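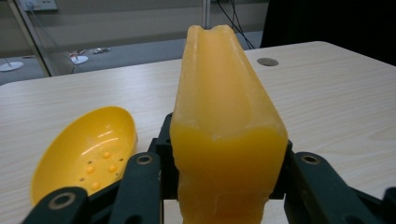

第4期

首页 往期纪要 活动报名 联系我们

2021年11月17日 记录:本期轮值

这次碰头会开得比平时热闹，我一边记一边笑，有些话可能记得不全，大家看到漏了的直接在后面补！地点还是Beltau二楼那间，浅色木纹桌子那边，水壶和杯子请自带（上次说过了，还是有一半人空着手来……）。

一、先说桌面小物的清点

我们给亲子角准备的那批黄色小东西，终于摊到桌上来看了。大家最先聊的是那块黄橙色的，立起来高高的，上头收窄，顶上还有个小缺口，两边鼓成两个圆圆的尖儿。上半截是奶油黄，看着哑哑的，下半截橙得浓，还有点透光，我个人特别喜欢这个过渡！有人觉得像蜡，有人觉得像水果软糖，争了好一阵子，最后决定登记表上就写“黄橙色长块”，材质那一栏先空着，等Mansour那边把货单发过来再填。

旁边还有一只亮黄色的塑料勺，勺头椭圆，浅浅的，里面很亮。问题来了：勺子算“舀取类”还是“餐具类”？我投了舀取类（拿来玩豆子多合适呀），结果少数服从多数，也是舀取类，赢了，哈哈。

决定：两样都进第一批，编号接着8月那张表往下排。

二、桌子

这一项本来只打算说五分钟，结果说了快半小时。

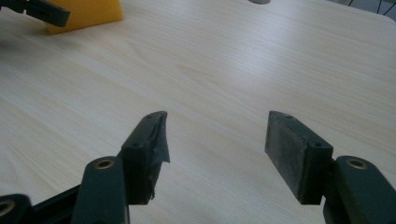

唐 栗

桌面是浅金色的木纹，纹路软软的，斜着往右上走，迎着光会泛一层亮。喜欢的人说干净好看，东西往上一摆颜色就出来了；不喜欢的人说反光，坐在窗边那头眼睛累。我两边都坐过，觉得都有道理……讨论下来有三个办法：换桌布、挪桌子、关一排灯。桌布报价400元，贵倒不算贵，可是铺上以后小东西容易被带着跑，而且洗起来谁洗？没人接话。所以先试关灯，下次活动就这么来，试完再说桌布。

另外提醒一句，桌上请不要再贴双面胶了，拜托拜托。标签一律贴在收纳盒上，擦桌子用拧干的布，别用上回那瓶Kemen的喷雾，味道太冲，有家长提过。

三、亲子角怎么摆

原方案是把小物全放在托盘里，孩子来了自己挑。试摆了一遍，大家都嫌挤。后来有人提议一次只拿一两样出来，中间多留些空，孩子的手伸得开，大人在旁边也看得清楚。我觉得这个主意好！当场就改了方案：每桌只放少量，其余留在盒子里，玩一轮换一轮。

黄色那块能不能给三岁以下的小朋友玩，有不同意见。担心的主要是会不会往嘴里塞，也担心掰得下来掰不下来。没有结论，先只放在大孩子那桌。
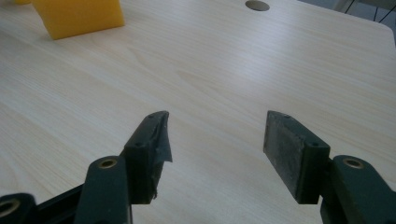
说到颜色，还有一点我想替自己争取一下：芥末黄放在这种米色木纹上真的很好看，所以海报底色我提议就用木纹色，字用黄的。反对意见是黄字看不清，印出来更糟。行吧，那就深色字，配黄色的边，这个大家都点头了。海报由Brivamine印，上次他们印的那批颜色偏绿，这回要先看样张再开印。

四、钱和数量

上次活动到场139人，比预想的多，椅子不够，后排站了一溜。本次账上还剩2,074元，扣掉海报的钱应该还够添几个收纳盒。盒子要带盖的，透明的，别再买那种一摞就卡住的（我指甲都抠断过）。折叠椅先找楼下借，借不到再商量买不买。

五、还没定的

报名表要不要加“孩子年龄”一栏，赞成的多，但有人觉得填得太细，大家会嫌麻烦，下回接着聊。饮料的事也没说完，热饮放在哪张桌子上、离小物多远，都得先去现场量一量。

散会前把桌子收了，登记表放在门口柜子第二层，蓝色文件夹里，要改的请用铅笔。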